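Best way to store play kitchen pieces so they all get used?
Posted by Brellberg, Wednesday

Hello all! Our playroom has one white table and far too much pretend food on it, and I'd love a tidy-up system small children can follow. At the moment the ketchup ends up in the colander every time.

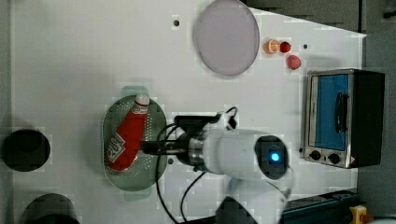 Ellanitz
Sort by meal, dear, and forget about matching colors. Breakfast in one tub, dinner in another, and swap them over each week.

Everaldo Sales
I'd keep food and dishes apart, myself. My two grandkids can manage that much.
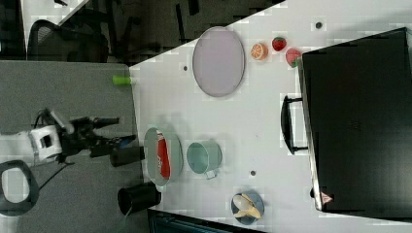 Cups are always the trouble in our house, they roll off and vanish under the couch. I'd give black ones like those by the table edge a low basket of their own, and stand the mug up beside it.

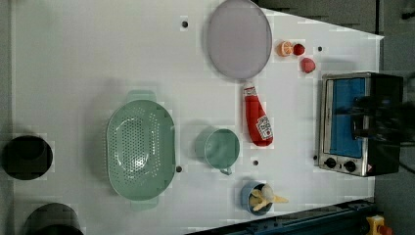 Ketchup, colander and mug

Fruit can live on the big plate, so it's easy to find.

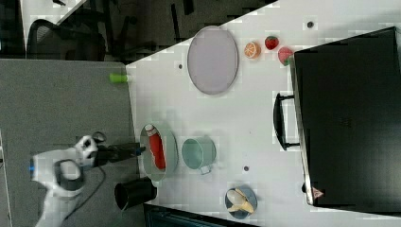
And do wipe everything with mild soap now and then, we do ours every February!

Quansah
just use a box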